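Kgomotso Nkosi has heard every promise there is about wooden toys, and she sold many of them herself. She spent years writing catalog copy for Brelus. "We said blocks made kids better at math," she says. "I asked for the study once. It covered 41 children and ran for two weeks."

I wanted to know what she tells parents now. "Buy a cheap set. See if they play with it."

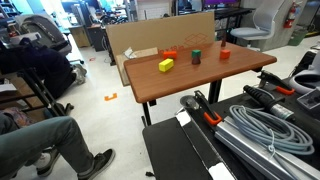
Nosipho Zwane wrote in after our last piece to say that her son had learned patience from his set, and that it was worth all 112 dollars. Nkosi doesn't buy it. "He also got a year older," she says. She still keeps a set at home, and she likes the noise when it falls.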